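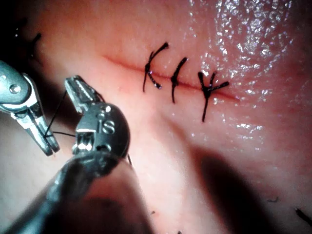
*Photo: Kiyoshi Kaneko, Vurnthorpe bench, wrist camera view*

## 4. Recording suturing examples

This section covers recording interrupted sutures for the Grirkus learning system. It assumes that both arms have been homed and that the wrist camera has been set up as described in section 3. One recorded example, called an episode in the Flolgate software, is one complete suture: needle in, thread through, knot tied, tails trimmed.

Black thread is used for all episodes. It shows clearly against pink tissue, as in the photo, where three sutures are in place and the instruments are at the left with the thread between them.

### 4.1 Before you start

1. Fit the two instruments and close each pair of jaws once from the console. They should meet without a click.
2. Lay the tissue in the tray and make the incision in a single stroke.
3. Bring the camera in until the incision runs through the middle of the picture and both sets of jaws can be seen.
4. Lock the exposure. Small bright points on moist tissue are acceptable. If the glare hides the incision, turn the lamp and lock the exposure again.
5. In Flolgate, open **New session** and enter the operator, the tissue batch and the thread type.

> **Note:** Shadow at the corners of the picture does no harm. Shadow over the place where the next suture will go does, so move the lamp before recording.

### 4.2 Recording an episode

1. Move both instruments to the start position and wait for the console light to turn green.
2. Press the left pedal. Recording starts after 2 seconds.
3. Place the suture at your normal speed. Do not slow down for the camera.
4. Tie the knot. Keep the thread in view while the loop is formed, and avoid resting an instrument shaft across the incision.
5. Trim both tails.
6. Return to the start position and press the left pedal again to stop.
7. Mark the episode **Good**, **Recovered** or **Failed**.

Use **Recovered** when something went wrong and you put it right, such as a dropped thread picked up again. Keep these episodes. The Kuroda trainer reads them as a separate group and they are often the more useful ones.

Tails need not match in length or direction. Variation between knots is wanted, and operators should not try to make every suture look the same.

> **Caution:** Never reach into the tray while the console light is green. Press the red stop and wait for both arms to hold.

> **Caution:** Do not pull on a snagged thread with both instruments at once. Open one pair of jaws first. The force log is clipped at its upper limit and the episode will be rejected.

### 4.3 Between episodes

Loose bits of thread on the tissue may be left where they are unless they touch the incision. Wipe the lens after every 20 episodes and whenever the picture looks soft. Moisten the tissue if the surface turns dull.

Change the tissue when there is no clean length of incision left. Start a new session each time you do, even if the operator stays the same.

### 4.4 Ending a session

1. Stop at 40 episodes or sooner if you are tired.
2. Select **Check session**. Episodes with missing camera data are listed in red and should be deleted.
3. Select **Send** and leave the console on until the transfer has finished.
4. Remove the instruments and clean them as described in section 7.

If **Check session** stops with error 52, the arm clock and the camera clock no longer agree. Restart the camera, run the check again, and see section 8 if the error comes back.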